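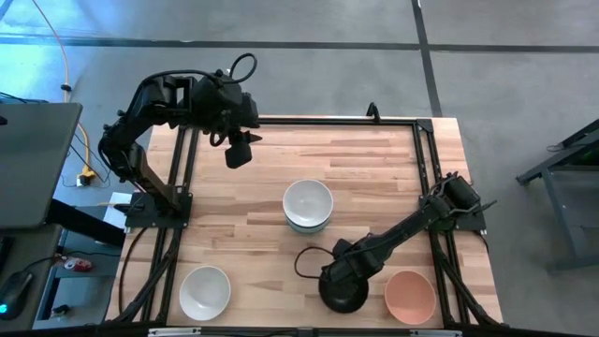 Slide 1: butcher-block top, planks in tan and honey

Okay, hi everybody. Thanks to Sabine Strobel for getting me on the program, and to the folks at Nitau for the coffee. I'm going to talk about oiling wood tops, mostly kitchen counters, and I'll try to leave time at the end.

(Ask: who has a wood counter at home? Who has oiled it this year?)

So my own story. I put a wood counter in my kitchen in January, paid 354 dollars for it, and I was so proud of it that I didn't touch it for months. Big mistake! By summer the part next to the sink had gone gray and fuzzy and I was hiding it under a dish rack.

Fathima Herath talked me through fixing it. Sand with the grain, start at 120 grit, finish at 180. Wipe off the dust, then let it sit overnight before any oil goes on. I skipped the overnight part the first time (impatient) and got blotches.

Now the oil. Food-grade mineral oil is cheap and easy, but you'll be putting it on again and again. Tung oil takes longer to cure and holds up better near water. I did 4 thin coats of tung, wiped off the extra after 20 minutes each time, and left a full day between coats.

PLEASE say the rag thing: rags with tung or linseed oil can heat up and catch fire all by themselves. Lay them flat outside to dry, or put them in a metal can with water and a lid. Don't ball them up in the trash.

(Pass around the two sample boards, oiled and bare. Get them back from Aminu's table!)

Seams. If a gap opens up between planks in winter, leave it alone until spring before you reach for filler. Mine closed up by May.

Questions, then hand over to Ilse Hamann for the part on knives.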